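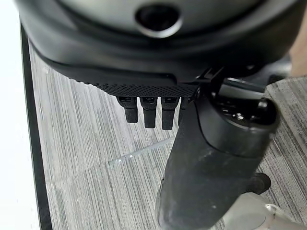
Recogida de ejemplos, tarea «carpeta y armario»

Cuaderno > Talla > Manipulación > Julio
Julio, 16:40. Anota: Agnes Björklund
Imprimir | Enviar por correo

Seguimos con la carpeta azul y el armario de dos puertas. Llevamos 715 episodios válidos de esta tarea; en el conjunto Talla, con todas las tareas juntas, 2.678.

Cambios respecto al turno de la mañana:

- Las dos puertas abiertas desde el principio. Abrirlas pasa a ser tarea aparte (la lleva Eilif).
- La carpeta se coge por el borde superior izquierdo. Por el centro se abomba y tapa la vista de la muñeca.
- Se graban las dos vistas, cabeza y muñeca. Si falta una, el episodio no entra.

Descartados hoy: 9. En 6 la carpeta rozó la balda de arriba y Borghild cortó a mano. En los otros tres las marcas de tiempo de las dos vistas no cuadraban. Åsmund cree que es el reloj del portátil, pendiente de mirar. 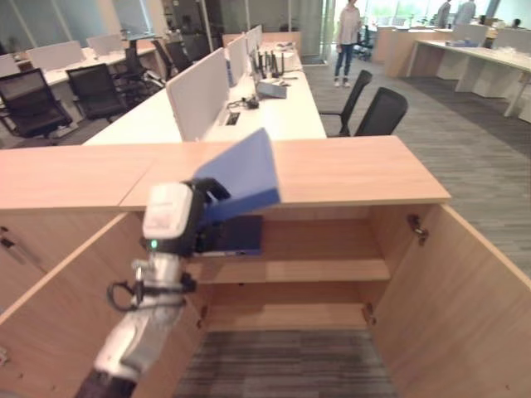
Pendiente

- Preguntar a Solveig si etiquetamos «inclinar» y «meter» por separado. Yo lo haría.
- Repetir con la balda inferior, que casi no tiene ejemplos.
- Variar la luz: todo lo de esta semana es con luz de día.
- Copiar los episodios al disco de Dralten antes de borrar nada en local.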